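Filed under: Field Notes, Robot Learning, Data Collection | 2 comments

March 10, 2018

Readers of this site will recall that in October I set out the reasons for moving our example gathering out of the laboratory and into furnished rooms. The present post records how that work has been conducted, what has been decided since, and which questions remain open. It is written chiefly for colleagues who are planning a similar exercise and have asked for more than the short notice we circulated at the time.

The programme is known internally as Motness. Its purpose is to provide a learning system with a sufficient body of examples of people handling children's clothing with a two-fingered gripper. The operator holds the gripper by hand and carries out the task at an ordinary pace, and the camera mounted on the tool records each attempt from the same position. No robot arm is needed at this stage. The arm is introduced later, when Prurna supplies the test rig and the trained system is asked to perform the same task unaided.

We chose clothing after some discussion. Mahtab Naseri argued for it from the beginning, on the grounds that a rigid object has one shape and a garment has as many as one cares to give it. Omid Fallahi would have preferred to begin with towels, and his objection was a fair one: a towel has four corners and no right way up. In the end the garments were adopted and the towels were held over for the second phase.

Each attempt begins from a disordered state. The operator drops or pushes the garment into a heap on the bed, opens the jaws fully and brings the tool in over the cloth. 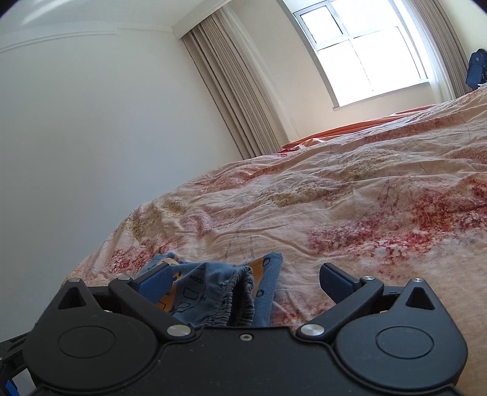 The instruction to open the jaws fully was added after the first batch was reviewed. Several operators had been approaching with the jaws half closed, as one naturally would when the hand already knows where it is going. The resulting recordings were usable, but the system learned very little from them about when to open. We have since discarded those attempts and repeated them. The guidance sheet now states that the approach is to be made with the jaws open, at an unhurried speed, and without a pause above the cloth.

The bedding was also a matter of some debate. A plain white sheet would have made the garment easy to separate from what lies under it, and the early software written by Clondex did in fact assume one. We have asked that operators use whatever cover is on the bed. Patterned covers, wrinkles and strong daylight from a window are all ordinary conditions in a home, and a system that has met only plain sheets will be of limited use outside a studio. The same principle applies to the garments themselves, and printed cloth is welcome.

The target for this phase is 3,000 accepted attempts. At the time of writing 609 have passed review. The figure is lower than I had hoped, and the delay lies almost entirely in the reviewing. Each recording is watched in full by one person and its start and end points are marked by hand. Attempts in which the operator touches the garment with the free hand are set aside. Mahtab has proposed keeping these in a separate collection, and I am inclined to agree, although it will require a further category in the labelling tool.

On the matter of grasping, our guidance has changed twice. The first version asked operators to take hold of an edge. The second asked for a fold of cloth wherever one could conveniently be raised. The current version permits either, provided that the jaws are closed squarely and the grip is held for a moment before the tool is moved. 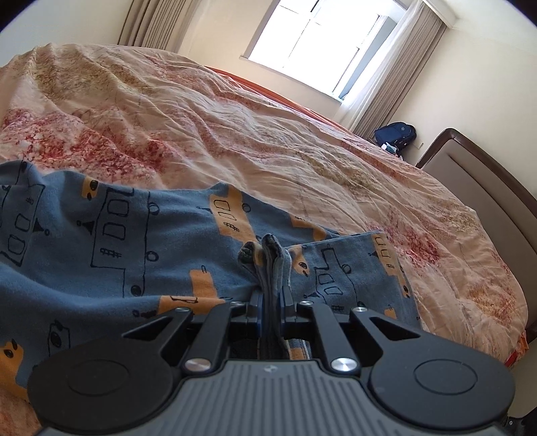
Jaws closed on a raised fold of a printed garment, patterned bed cover beneath.

Thick folds deserve a separate note. When several layers are gathered between the fingers, the operator feels the resistance and adjusts without thinking. The camera does not record that feeling. Omid has been examining whether the width of the jaws, logged alongside the pictures, is a sufficient substitute, and his results will be posted here when they are complete.

Sessions are limited to around 11 attempts before a rest is taken, as the tool becomes tiring to hold at arm's length over a low bed. Operators who wish to continue for longer are asked to change hands and to note the change on the session form, which several have neglected to do.

The written guidance is held at the Tabrizi office and will be sent on request. Colleagues who already hold a copy should check that it is the version which includes the paragraph on open jaws, and should destroy any earlier one.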